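처음으로 오벌 레이스를 보러 가는 분들을 위해 관람 준비법을 적어 봅니다. 저는 Breltdale 오벌에 다닌 지 꽤 됐는데도 첫 히트 출발 신호만 떨어지면 아직도 가슴이 쿵쾅거려요! 처음 가는 친구를 데려갈 때마다 똑같은 얘기를 하게 되길래 아예 순서대로 정리했습니다.

## 1. 출전표부터 챙기기

입구에서 파는 프로그램 책자를 꼭 사세요. 차 번호와 드라이버 이름, 소속 클래스가 다 들어 있습니다. 당일 불참이나 추가 출전이 늘 있으니 장내 방송을 들으면서 볼펜으로 고쳐 적으면 됩니다. 저는 지난 10월 대회 책자를 아직도 갖고 있는데, 낙서투성이라 더 재미있어요.

## 2. 자리 고르기

- **1코너 바깥쪽**: 출발 직후의 몸싸움이 제일 잘 보입니다. 흙과 고무 가루가 날아오니 밝은색 옷은 피하세요.
- **메인 스탠드 위쪽**: 트랙 전체가 한눈에 들어옵니다. 처음이라면 저는 무조건 여기를 권합니다.
- **4코너 안쪽 펜스 근처**: 추월 장면은 끝내주는데 반대편 직선은 포기해야 합니다.

## 3. 클래스 구분하기

Breltdale에서는 배기량 2000cc 클래스가 메인입니다. 접촉이 허용되는 클래스와 금지되는 클래스가 섞여 열리니까 헷갈리면 범퍼를 보세요. 앞뒤로 두꺼운 철제 보강이 붙어 있으면 밀어붙이는 쪽입니다. 작년에 Vignesh Kurian이 Rokis 팀 차로 마지막 바퀴에 두 대를 밀어내고 들어왔을 때는 (진짜로!) 스탠드 전체가 일어섰습니다.

## 4. 랩 차트 적기

이걸 해 보면 레이스가 두 배로 재미있어집니다.

1. 줄 친 공책에 가로로 바퀴 수를 씁니다. 히트는 짧으니 한 쪽이면 충분합니다.
2. 선두가 결승선을 지날 때 상위 4대의 번호만 세로로 적습니다. 욕심내서 다 적으려다간 금방 놓쳐요.
3. 황색기가 나오면 그 바퀴 칸에 동그라미를 칩니다.
4. 레이스가 끝나면 공식 결과와 맞춰 봅니다.

Revathi Amin 씨가 알려 준 요령인데, 번호 대신 차 색깔을 한 글자로 적으면 훨씬 빠릅니다. '빨', '노', '파' 하는 식으로요.

## 5. 귀마개와 담요

귀마개는 필수입니다. 아이와 함께라면 헤드폰형 귀덮개가 좋아요. 저녁 결승까지 볼 생각이면 무릎담요도 넣으세요. 스탠드 의자가 제법 차갑습니다.

## 6. 피트 구경

히트 사이 쉬는 시간에는 피트에 들어갈 수 있습니다. 찌그러진 펜더를 망치로 펴는 모습을 코앞에서 보는 맛이란! 움직이는 차가 먼저라는 것만 기억하고, 작업 중인 사람에게는 손이 빌 때 말을 걸어 보세요. Gopinath Reddy 씨네 팀은 서스펜션 얘기만 꺼내면 신나서 설명해 줍니다.
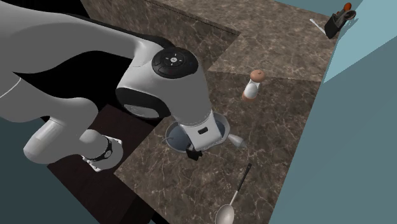 피트에서 나올 때는 다음 히트 시작 10분 전쯤 움직이는 게 좋습니다. 통로가 좁아서 다들 한꺼번에 몰리면 출발 장면을 놓치거든요. 저는 돌아오는 길에 매점에서 어묵 국물을 하나 사 들고 자리로 갑니다.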